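4.2 How the club ran its bin sessions

We had the arm on Wednesday evenings only, so the whole thing had to fit into 90 minutes, including the bit where everybody talks at once. I wrote the first plan on the train to Lutardale and it was hopeless (I'd allowed five minutes for teaching the students to jog the arm by hand – five!). By the third week we'd settled on something that worked for a group of eight, and that's the version I'll describe.

Each pair wrote its own picking routine, starting from a bare script we called Ondus. Ondus did very little. It moved the arm over the bin, asked for a grasp point, went down, closed the gripper and came back up. Everything interesting, meaning where to go and at what angle, was left to the students, and they had wildly different ideas about it! One pair always went for whatever lay nearest the middle. Another, team Odau, sorted everything by how close it was to a wall and left the corners till last, which I thought was rather clever until they ran out of time with only corners left.

The objects were chosen to be a nuisance. We wanted things that were flat, things that were shiny and things that were just small, and we let them lie wherever they ended up in the bin. Figure 3 has the arm over a shiny white pouch-like item, with the green building-block plate lying in front of it and two small things tucked together in the back left corner.
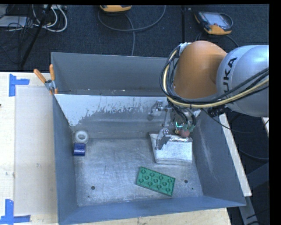
Figure 3. The arm at work in the metal bin.

Odair Mendonça thought we had made the task too hard too early, and told me so after reading a draft of this section: I'd have given them one box in the middle of the bin for a fortnight. They spent so long arguing about walls that half of them never got round to looking at their own logs. You can't learn much from a failed grasp if you don't write down what you asked the arm to do.

I take the point about the logs, and we did change that. From August onwards no pair could start a new attempt until the last one had a line in the shared sheet, even if the line only said "missed, no idea". I still disagree about the single box, though. Sinéad Heffernan tried just that with the parallel group and they were bored by the second evening (she's much more patient than I am, so I believe her).

By the end of the year the sheet held 1,375 attempts across both groups. We threw out 40 of them where the object name was missing or plainly a joke, and the rest are what we use in section 5. I've kept the students' own wording for the failure notes wherever I could, spelling and all, and only grouped them afterwards using the Dimitriou headings from section 3.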